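Field Office Safety Inspection: Checklist and Comments
Civilian Advisory Mission, Ternano Field Office and Training Annex
Inspection date: June 13, 2019
Completed by: Hajar Abdelaziz, Mission Security and Duty of Care
Next routine inspection: December

Scope

The inspection covers the field office on Kamel Street, the training annex behind it and the parking area shared with the regional police directorate. It does not cover staff residences, which have their own form. Ratings are Satisfactory, Action Needed or Not Checked. Where an item is rated Action Needed, the comment gives the person or section that has to close it.

1. Perimeter and Entry

1.1 Outer gate closes and locks. Satisfactory.
Comment: The gate motor was replaced after the last inspection. The manual release key is kept at the guard desk and was shown on request.

1.2 Visitor log complete and legible. Action Needed.
Comment: Arrival times are filled in, departure times often are not. In an evacuation the log would show people in the building who left hours before. The guard contractor, Zateo, is to collect badges at the desk and write the time when the badge comes back. Guard supervisor to confirm in writing.

1.3 Guard post staffed as per contract. Satisfactory.
Comment: Both guards on shift knew the duty officer's number and the radio channel. One was new and had not yet had the site briefing. It was given during the visit.

1.4 Window film on street side. Satisfactory.
Comment: Film is peeling at one corner in the interpreters' office. No effect on protection for now. Look at it again in December.

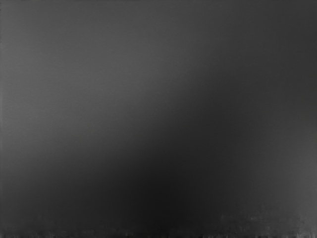 Gray surface, close view.

1.5 Exterior lighting. Action Needed.
Comment: The lamp over the annex door does not come on with the others. Tested twice. Logistics to check the wiring before replacing the lamp, as this was already done once without result.

2. Fire Safety

2.1 Extinguishers in place, in date, seals intact. Action Needed.
Comment: All present. The one outside the server room has a broken seal and should be treated as used until it is serviced. Swap it with the spare from the store today.

2.2 Alarm heard in all rooms. Action Needed.
Comment: Could not be heard in the large classroom with the door shut and the interpreting equipment running. Participants wear headsets in that room for most of the day. A flashing unit has been requested before under the annex budget and was put off. It should be moved up.

2.3 Escape routes clear. Satisfactory at time of visit.
Comment: Boxes of printed course folders had been stored on the back stairs and were moved while I was there. Training section please note that the stairs are not storage, even overnight.

2.4 Evacuation drill held within the last six months. Satisfactory.
Comment: Last drill took 95 seconds for the main building. The annex was not in use that day, so there is no time for it. Hold the next drill with a course in session and include the visiting participants.

2.5 Assembly point marked. Satisfactory.
Comment: The sign has been moved to the far side of the parking area as asked. The old sign is still up by the bicycle rack and has to come down.

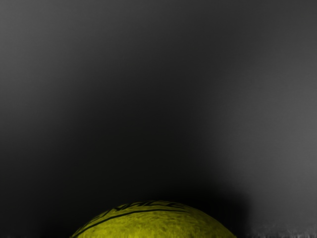
3. Vehicles and Travel

3.1 Armored vehicles inspected and logged. Satisfactory.
Comment: Logs are up to date. One vehicle is 288 kilometers short of its service interval and should not be given a long trip before it goes in. The Amoletti garage can take it at short notice.

3.2 First aid kit in each vehicle. Action Needed.
Comment: Two kits have no tourniquet. Medical adviser to restock and seal. Drivers say the items were borrowed for a training course, which should be signed for if it happens again.

3.3 Travel requests approved before departure. Satisfactory.
Comment: Sampled the requests for the last study visit. All approved, and all participants were listed by name with a contact number. The hotel address was missing from one, and the visit coordinator has since added it.

3.4 Radio check at departure and arrival. Action Needed.
Comment: Departure calls are made. Arrival calls to the capital are sometimes replaced by a text message to a colleague. A text message is not a radio check. Heads of section to remind their teams.

4. Rooms and Equipment

4.1 Power strips and extension leads. Action Needed.
Comment: Strips are plugged into other strips in the report-writing office. Remove. The load limit on the older type is 1,000 watts and a kettle alone goes over that.
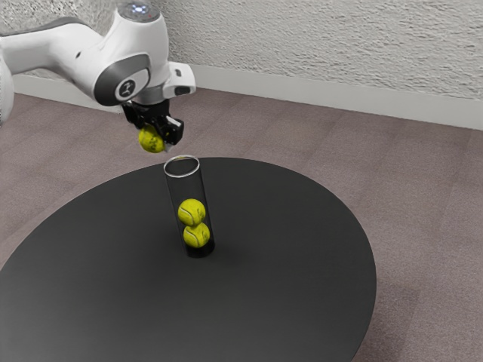 Kettles and heaters go straight into a wall socket in every room, including the ones used by visiting trainers. Logistics has enough single leads in stock to sort out the desks by the windows, and the rest can wait for the new furniture plan.

4.2 Generator tested under load. Satisfactory.
Comment: Started at once. Fuel delivery record signed.

4.3 Classroom furniture. Satisfactory.
Comment: One chair with a cracked leg was taken out of use and labeled.

4.4 Document safe and shredder. Satisfactory.
Comment: Safe locked, key register correct.

4.5 Annex roof hatch. Not Checked.
Comment: No ladder on site. Logistics to bring one for the follow-up.

Follow-up

Items 2.1 and 3.2 are to be closed first. Item 2.2 needs a decision from the head of field office and a line in the budget request. A short return visit will cover the open items and the roof hatch. Replies go to the duty of care mailbox with the item number in the subject line.

Signed: Hajar Abdelaziz
Copies: Head of Field Office, Logistics, Training Section, Medical Adviser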